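자보라 우물물 조사 참여 가구 모집

공지사항 > 모집
작성: 자보라 조사 사무국

자보라(Javora)는 집에서 쓰는 우물과 지하 관정의 물을 사용자가 직접 떠서 기록하는 주민 참여 조사입니다. 이번 겨울 조사에 함께할 가구를 모집합니다. 상수도가 들어온 뒤에도 마당 우물을 텃밭이나 세탁, 청소에 쓰는 집이 많은데, 이런 물은 정기적으로 들여다볼 기회가 별로 없습니다. 조사에서는 같은 우물을 같은 방법으로 겨우내 반복해서 보고 계절에 따른 변화를 기록합니다.

모집 개요

모집 대상: 우물 또는 지하 관정을 사용하는 가구
모집 규모: 40가구
조사 기간: 내년 4월까지, 6개월
채수 횟수: 한 달에 2회
참여비: 없음
사례: 제출한 시료 한 병에 3,000원
신청 마감: 10월 8일 오후 여섯 시

신청할 수 있는 분

다음에 해당하면 신청할 수 있습니다.

조사 구역인 윗들, 아랫들, 냇골, 솔고개에 사는 분. 주민등록 주소가 달라도 실제로 거주하거나 우물을 관리하고 있으면 됩니다.
우물 또는 관정에서 물을 뜰 수 있는 분. 손펌프, 전동펌프, 두레박 모두 가능합니다.
조사 기간 내내 정해진 주에 물을 뜰 수 있는 분. 집을 비울 때는 가족이나 이웃이 대신해도 됩니다. 대신할 분도 사전 교육을 들어야 합니다.
만 열아홉 살 이상인 분. 청소년은 보호자 이름으로 신청하고 함께 활동할 수 있습니다.

우물을 이웃과 같이 쓰는 경우에는 한 가구만 대표로 신청합니다. 한 집에 우물이 둘이면 더 자주 쓰는 쪽을 신청서에 적어 주십시오. 세 들어 사는 분은 우물 소유자의 동의를 받아야 합니다. 동의서 양식은 사무국에서 드립니다.

신청할 수 없는 경우

오랫동안 쓰지 않아 물을 빼낼 수 없는 우물
뚜껑이나 난간이 망가져 가까이 가기 위험한 우물
영업장에서 음용수로 쓰고 있어 별도의 법정 검사를 받아야 하는 관정
얼어서 겨울에는 물을 뜰 수 없는 노출 배관만 있는 곳

위험한지 애매한 우물은 일단 신청서에 상태를 적어 주십시오. 담당자가 방문해서 확인합니다. 방문한 뒤에 참여가 어렵다고 말씀드릴 수도 있습니다.

참여자가 하는 일

정해진 주가 되면 담당자가 전날 문자로 알려 드립니다. 참여자는 그 주 안에 편한 날을 골라 물을 뜹니다. 시간은 되도록 오전으로 하고, 매번 비슷한 시간에 뜨는 것이 좋습니다.

펌프를 쓰는 집은 먼저 물을 충분히 흘려보냅니다. 관 안에 고여 있던 물이 빠지고 물의 온도가 더 변하지 않을 때까지 기다립니다. 그다음 채수병을 같은 물로 헹구고, 병목까지 채운 다음 마개를 닫습니다. 병 안쪽과 마개 안쪽은 손으로 만지지 않습니다.

두레박을 쓰는 집은 두레박을 먼저 한 번 내려 헹군 뒤 다시 떠 올립니다. 바닥의 흙이 올라오지 않도록 천천히 내립니다. 흙이 올라왔으면 가라앉을 때까지 기다렸다가 다시 뜨고, 기록지에 그렇게 적습니다.

기록지에는 다음을 적습니다.

물을 뜬 날짜와 시각
날씨, 전날 비나 눈이 왔는지 여부
물의 온도
눈으로 본 물의 색과 흐린 정도
냄새
우물 주변에서 있었던 일. 퇴비를 뿌렸거나 공사를 했거나 제설제를 뿌렸으면 적습니다.

모르는 칸은 비워 두면 됩니다. 짐작으로 채우지 마십시오. 지난번과 같다고 해서 앞장의 내용을 그대로 옮겨 적는 것도 피해 주십시오. 지울 때는 수정액을 쓰지 말고 줄을 그은 뒤 옆에 다시 적습니다.

병은 뜬 날 안에 가까운 수거함에 넣습니다. 수거함은 윗들 마을회관 현관과 냇골 농기계 창고 옆에 있습니다. 아랫들과 솔고개에 사는 분 중 이동이 어려운 분은 신청서의 방문 수거 칸에 표시해 주십시오. 눈이 많이 온 날에는 방문 수거가 하루 늦어질 수 있고, 이때는 병을 얼지 않는 그늘진 곳에 두면 됩니다.

사전 교육

선정된 가구는 첫 채수 전에 교육을 한 번 받습니다. 교육은 냇골 배움터에서 하며 오전반과 저녁반 가운데 고를 수 있습니다. 내용은 두 반이 같습니다. 채수병 다루기, 온도계 읽기, 기록지 쓰기를 차례로 하고, 마지막에 배움터 뒤편 관정에서 직접 물을 떠 봅니다. 바깥에서 하는 시간이 있으니 따뜻하게 입고 오십시오.

교육은 아미룰 옹 담당이 맡습니다. 한국어로 진행하며, 말레이어나 영어 설명이 필요한 분은 신청서에 적어 주시면 따로 자리를 만듭니다. 귀가 어두운 분께는 큰 글씨 안내문을 드립니다.

교육에 두 번 연락드려도 날짜를 잡지 못하면 대기 가구에 차례가 넘어갑니다.

제공하는 것

채수병과 마개, 이름표
수온 측정용 온도계
기록지 묶음과 연필
방수 장갑
우물 뚜껑에 붙이는 조사 표지
조사 기간이 끝난 뒤 우물별 결과지

온도계와 장갑은 조사가 끝난 뒤 반납하지 않아도 됩니다. 병은 매번 수거해 새 병으로 바꿔 드립니다. 온도계가 깨지거나 눈금이 이상하면 바로 알려 주십시오. 비용은 받지 않습니다.

사례비는 매달 말에 그달 제출분을 모아 계좌로 보내 드립니다. 기록지가 함께 들어오지 않은 병은 기록지를 받은 다음 달에 지급합니다. 병이 새거나 깨져서 측정하지 못한 경우에도 제출한 것으로 봅니다.

무엇을 측정합니까

산도, 전기전도도, 탁도, 질산성 질소, 염소 이온을 봅니다. 주변 밭의 비료와 겨울철 제설제의 영향을 살피는 데 필요한 항목입니다. 대장균을 비롯한 미생물은 이번 조사에 들어 있지 않습니다. 중금속도 측정하지 않습니다.

따라서 이 조사의 결과지는 마셔도 되는 물인지 알려 주는 서류가 아닙니다. 우물물을 마시고 있는 분은 반드시 공인된 검사 기관에 먹는 물 검사를 따로 맡기십시오. 결과지를 영업 허가나 토지 거래에 제출하는 것도 안 됩니다.

수치가 평소와 크게 다르면 조사가 끝날 때까지 기다리지 않고 전화로 먼저 알려 드립니다. 원하시면 같은 우물을 한 번 더 뜹니다.

개인정보와 결과 공개

주소와 우물 위치는 사무국만 보관합니다. 공개 자료에는 마을 이름과 우물 번호만 나가고, 번호와 가구를 잇는 목록은 공개하지 않습니다. 마을에 참여 우물이 하나뿐이면 이웃 마을과 묶어서 표시합니다.

참여자는 자기 우물의 결과를 언제든 물어볼 수 있습니다. 이웃 우물의 결과는 알려 드리지 않습니다. 도중에 그만두고 싶으면 전화나 문자로 말씀하시면 됩니다. 그동안 모인 자료를 지울지 남길지는 참여자가 정하고, 이미 제출한 병의 사례비는 그대로 지급합니다.

선정 방법

신청이 모집 규모를 넘으면 마을과 우물 깊이가 고루 섞이도록 고릅니다. 선착순이 아닙니다. 지난 조사에 참여한 우물은 자료를 이어 가기 위해 먼저 살피지만, 자동으로 선정되지는 않습니다. 그래서 지난번에 참여한 분도 신청서를 새로 내야 합니다.

깊이를 모르는 분이 많습니다. 모르면 모른다고 적으십시오. 불이익은 없습니다. 관정을 판 업체 이름이나 시공한 해를 기억하면 함께 적어 주십시오.

선정 결과는 모든 신청자에게 문자로 알려 드립니다. 선정되지 않은 분은 대기 명단에 올라가며, 원하지 않으면 답장으로 빼 달라고 하시면 됩니다.
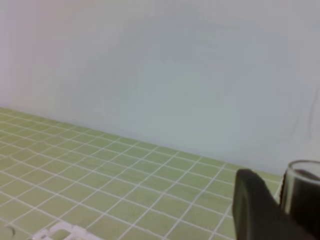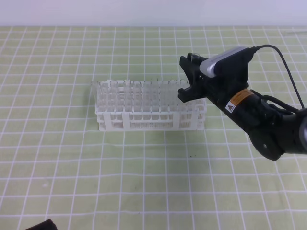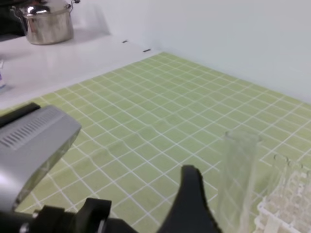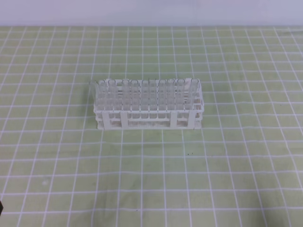
두 번째와 네 번째 사진: 흰색 시험관 꽂이와 투명 시험관

신청 방법

신청서는 냇골 배움터 접수대와 각 마을회관에 있습니다. 작성한 신청서는 다음 가운데 한 가지 방법으로 내십시오.

배움터 접수대에 직접 제출
마을회관 신청함에 넣기
전화로 신청하고 담당자가 받아 적기

우편으로는 받지 않습니다. 전화 신청은 평일 오전 아홉 시부터 오후 다섯 시까지 받고, 점심시간에는 전화를 받지 못합니다.

신청서에 적을 내용은 이름, 연락처, 우물이 있는 주소, 물을 뜨는 방법, 우물물을 쓰는 용도, 아는 범위의 깊이와 시공 시기입니다. 사진은 필요 없습니다. 계좌번호는 선정된 뒤에 따로 받으니 신청서에 적지 마십시오.

문의가 많은 내용

겨울에 펌프를 잠가 두는데 참여할 수 있습니까?
정해진 주에만 열고 다시 잠글 수 있으면 가능합니다. 동파가 걱정되는 펌프는 무리해서 열지 마시고 그 주는 건너뛰십시오. 기록지에 건너뛴 까닭만 적으면 됩니다.

정수기나 연수기를 달아 두었습니다.
기기를 거치기 전의 물을 떠야 합니다. 앞쪽에 수도꼭지가 없으면 신청 전에 전화로 상의해 주십시오.

물을 뜨는 주를 놓쳤습니다.
다음 주에 뜨지 말고 다음 차례를 기다리십시오. 건너뛴 일이 있어도 참여는 계속됩니다.

아이와 같이 해도 됩니까?
어른이 우물 곁에 있으면 됩니다. 온도를 읽고 적는 일은 아이가 해도 좋습니다. 우물 뚜껑을 여닫는 일은 어른이 하십시오.

이사를 가게 되었습니다.
새로 들어오는 분이 원하면 이어서 참여할 수 있습니다. 사무국에 두 분의 연락처를 함께 알려 주십시오.

담당

신청과 선정: 마를리나 오스만
교육과 채수 방법: 아미룰 옹
접수처: 냇골 배움터 안쪽 자보라 조사 사무국

배움터 앞마당은 장이 서는 날 주차가 어렵습니다. 차로 오시는 분은 냇가 쪽 공터를 이용해 주십시오. 공터에서 배움터 뒷문으로 바로 들어올 수 있습니다.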